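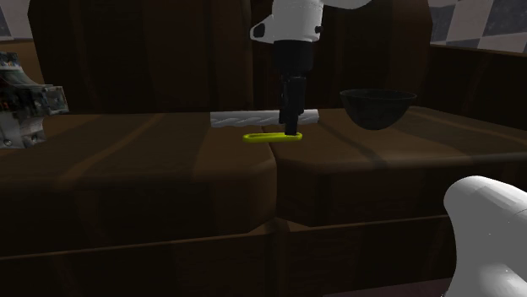
Griden Forum > Working practice > Rules for simulated kitchen tasks, second draft

tallowfield
5 January 2026

Happy new year, everyone! I've spent a good chunk of the break going through the comments you all left on the October draft (thank you, there were some very thoughtful ones) and I think we're close to something we can live with. The bits still open are these.

Before any run is logged, the starting layout gets looked over by a person. Anything hovering above the worktop or sunk into it means the layout is fixed and started again.

A run counts as a grasp only if the object leaves the surface and stays held for 2 seconds. Touching it doesn't count, however promising it looks.

Results from simulation are labelled as simulation everywhere, including in slides.

Do have a read and be as blunt as you like, I've got my slippers on and a pot of tea.

marrowbone_jelly

Lovely to see this moving again. I'm all for the labelling rule, but I do worry about the first one. We ran 2000 layouts through Prarkance last autumn and if one of us had had to peer at every single one we'd still be there now, with very sore eyes. Couldn't a script check the gap under each object, and a person look at a handful?

quietpiston

I'd disagree with that, I'm afraid, and I say it as somebody who wrote just such a script. It was perfectly happy with a bowl that had a sliver of daylight under it, as the collision shape was touching the counter and only the visible one wasn't. If the policy learns from camera views, the visible one is what matters. A person spots that in a moment.

marrowbone_jelly

That's a fair point about the collision shape, and I hadn't thought of it. I still don't think looking at all of them is practical for a small group like ours, though. People get tired and start clicking yes.

Ollow_dave_not_dave

Could I put in a word for flat things? Trays, loops, anything with a low rim. With those the fingertips can be right down at the counter and it's awfully hard to say from one view whether they're on the rim or just over it. I'd like 3 views kept for any disputed grasp. We do this with Isah and it has saved a good many arguments.

tallowfield

Oh, I like that, in it goes. On the checking, how would it be if the script looks at everything and a person looks at every new object and every new kitchen the first time it's used?

quietpiston

I could put up with that, provided it's a first look after every change to the object's model too. They do get edited on the quiet.

marrowbone_jelly

Yes, happy with that. I'd still drop the word "any" from the first line of the rule, but I'll send you my wording separately.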